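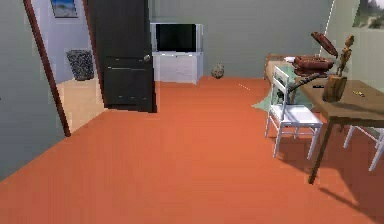
I've read the Keskin results twice now and I still don't buy the claim that the planner handles clutter. A 12-point gain over Tradia sounds good until you ask what it was measured on. Take the lid tilted up over the cooking pot, with that long black rod lying across the table edge and the top of the chair back. Is the rod part of the collision model or just something drawn on screen? The write-up never says. If the planner ignores it, the gain tells us very little about clutter.

Demetrius Kasprzak wrote:
> Holivex reran the whole set in simulation and got
> the same ranking. The policy was trained only on
> rendered rooms, 13 layouts, and we see no sign of
> overfitting. I think we can move on to Purnedico
> and start planning the hardware tests.

The same ranking in the same simulator is what I'd expect. That checks the code, and I'm glad someone did it, but the contact model didn't change between runs. Neither did the lighting, as far as I can tell. 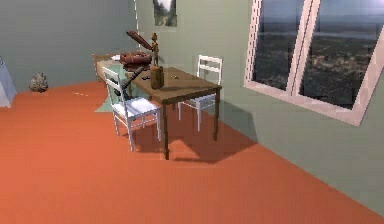 Page last modified: March, 16:42

With the gripper fingers just above the wooden container, a pose like this one says nothing to me about grasp quality. I'd want contact forces, and the failed runs along with the good ones. Success is also scored after 2 seconds of holding, a very short time for anything round.

Could you post the raw logs before we book arm time? Seeds too, please. I'd also like to see Tradia run with the same retry limit, as I suspect it was given fewer tries.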